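Mug handles: how many fingers?
Kitchen and Tableware board, 13 replies, last page

kubicek_fan
Posted 21 Sep 2023
Right, settle this for me. My old Niscombe mug finally went (dropped in the sink, my own fault) and I'm after a new one for tea. My husband wants round handles. I like a squared-off loop and a bit of shape to the sides, teal if I can get it.
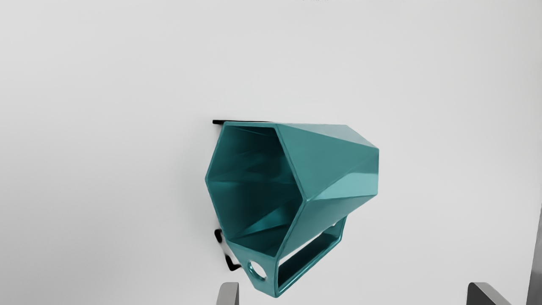
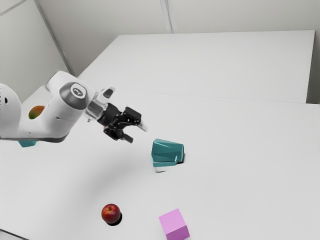 Reply 1
clillton_kate
Love the colour! But angular rims dribble. I had a set of eight from the market and gave the lot away by November. Tea down my chin every single morning.

Reply 2
Kamil Brabec
Disagree with Kate. A thin rim doesn't dribble whatever shape it is, it's the thick ones that do it. My two-finger Prilia has straight edges and I've never had a drip. I'd worry more about washing up, tannin gets right down into corners.

Reply 3
clillton_kate
Well mine were thin and they dribbled, so there we are.

Reply 4
Špela Kos
Bicarb and a soft toothbrush for the corners, Kamil, takes a minute. On the handle, I need room for three fingers or I end up holding the mug itself and burning my knuckles. Take yours to the shop and try it full of water, they didn't mind at all when I asked.

Reply 5
kubicek_fan
Full of water, that's clever! Three fingers for me as well I think. Still not having a round one.

Reply 6
Kamil Brabec
Get the round one for him and keep the peace. You don't have to match.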